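Notebook > Messaging > Clients
Home Builds Notes Search
2 min read

January, 10:40. Beltis beta 145, group call invites

Installed build 145 over 141 on both test phones. Upgrade kept the login and the chat list. Call history came back empty on the older phone; cleared cache, no change. Filed.

The invite link now opens the call screen directly. In 141 it went through the browser first. The server flag is still off for most accounts. Sarita Pathak's has it, mine doesn't, so all results below are from hers.

Join with 3 participants: OK. Mute state survives a switch from wifi to mobile data. Screen share drops on the same switch and has to be restarted by hand. Same fault as in 118, which we had marked closed. Reopened. 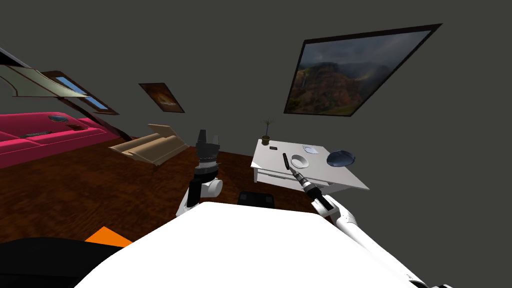

Link previews are the other open item. Beltis crops every shared picture to a square thumbnail in the chat and shows the full one on tap. Need to compare against Soka.

Estrella Carrillo to check whether the flag is set per account or per region. Logs in the Skindside folder, subfolder 145.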